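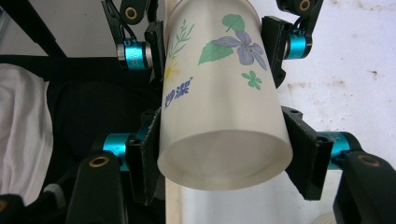 Omora Tenants Newsletter > February > Around the Building

Switching the break rooms to reusable cups

The paper cup order for the four break rooms has been canceled as of this month. Omora was going through up to 4,000 paper cups in a busy month, and most of them were used once for water and thrown out within the hour. From now on each break room will have a shelf of reusable plastic cups for cold drinks, and mugs for anything hot. The plastic ones are frosted white with a print of flowers and green leaves, so they are easy to tell apart from whatever people bring from home.

We ordered 329 cups from Zeman, which already supplies the plates and trays for the second floor kitchen. That is enough for every desk in the building, with spares kept in the supply closet next to the mail room. If a shelf runs low before the end of the day, check the dishwasher first. A clean load often sits there longer than it should.

Please keep hot coffee and tea out of the plastic cups and use the mugs. The cups go on the top rack of the dishwasher, open side down. The bottom rack gets hotter and is meant for plates and mugs. The machines on the first and third floors run at 10 in the morning and again at 4 in the afternoon. The second floor machine is older and runs only in the afternoon, so that kitchen may look a little crowded around lunch.

Cups left on desks overnight will not be picked up by the cleaning crew. Their contract with the building covers floors, trash and restrooms, and it does not include dishes. The same goes for the meeting rooms. Whoever booked the room is asked to carry the cups back when the meeting ends.

Visitors can use the same cups. The front desk will keep a small stack of paper ones for deliveries and for people who are only passing through, and these should stay at the front desk.

A few tenants asked about the water coolers. Those are not changing. Volley will still swap the bottles and clean the taps on the usual schedule, and the plastic cups fit under the spout on all the coolers except the narrow one by the loading dock – use a mug there until the drip tray is replaced.

Chipped mugs and cracked cups should go in the gray bin under each sink, and not back on the shelf. To ask for more cups for an event, fill out the supply form at the front desk two working days ahead.

Next item: Bike room key cards

News | Building Hours | Parking | Forms | Past Issues

Contact the Omora building office | Copyright Omora | Back to top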